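Reference > Robotics > End Effectors > Gripper Comparison (household)

By Jacinto Maldonado
Updated in March
97 shares | 3 comments

Household gripper comparison is the practice of trying several robot grippers on the same set of home tasks, usually with one arm and one controller, to find out which gripper suits which job. It grew out of factory testing, where grippers were rated mostly on how much they could lift and how quickly they closed. A home asks for stranger things. A gripper may have to pinch a sock, pull a drawer, turn a knob and press a switch, all before lunch, and a design that is wonderful at one of these can be hopeless at the next. That is a large part of the fun!

Common designs

Most comparisons include a parallel gripper, which slides its fingers together in a straight line. It is simple, easy to model and very forgiving for the person writing the control code. The Holberg parallel gripper is a typical entry: a stiff body, replaceable fingertips and a position reading good enough to tell a playing card from a coaster.

Adaptive grippers have jointed fingers that wrap around whatever they meet. The Girard adaptive gripper does this with a single motor, and watching it settle around a pear is a real pleasure. The price is that the fingertips travel along an arc, so the contact point moves as the hand closes. Pinching a thin object off a table takes more care with this kind of hand.

Suction grippers do well on flat, smooth surfaces and badly on cloth. They are often tested separately, as few household tasks can be shared fairly between a suction cup and a pair of fingers.

The Rallumik task set

Many small groups borrow their tasks from Rallumik, a written set that sorts household actions by the kind of contact they need: grasping, pulling, turning, pressing and wiping. Each task states the starting pose of the arm, the time allowed and what counts as done. Partial successes are logged in a separate column, a habit worth copying, for a gripper that almost opens a jar tells you more than one that never found the lid.

One long series run with the Pruvo controller logged 1669 attempts across the task set, split between 2 grippers on the same arm. The adaptive hand led on fruit, mugs and bunched towels. The parallel hand led on cards, drawer pulls and nearly everything that involved pressing.

Pressing tasks

Pressing looks like the easy part of the set and is often the most revealing. The fingers have nothing to hold, so the gripper becomes a blunt tool at the end of a long lever, and any play in the wrist shows up at the fingertip. Wall switches are a favorite because they are small, fixed in place and mounted upright, which makes the arm reach sideways instead of down.

A narrow, stiff fingertip lands well but can skid across a glossy plate. A soft pad grips the toggle better but hides it from a wrist camera in the last moments of the approach. Some testers therefore add a second view from the side. Others have the arm stop when the contact force rises, then sweep up or down by a fixed distance. The second method is slower and, in a dim hallway, a good deal more dependable. 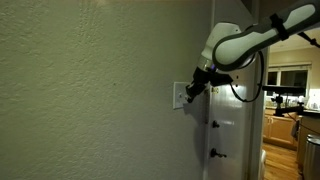 Should the gripper be open or closed when it presses a switch?

Closed is the better starting point with a parallel gripper, as the two fingers brace each other and act as one firm tip. With an adaptive gripper, try a half-closed hand too, and record which posture was used for every attempt.

Cables and mounting

Cable routing affects results more than newcomers expect. A cable pulled tight tugs on the wrist near the end of its range, and one with too much slack can catch on handles and hooks. Straps along the arm help, provided a loop is left free at each joint that moves. Routing should be checked again after every gripper swap, with the arm driven slowly through its whole range before any scored attempt.

See also: Fingertip materials; Force control; Wrist cameras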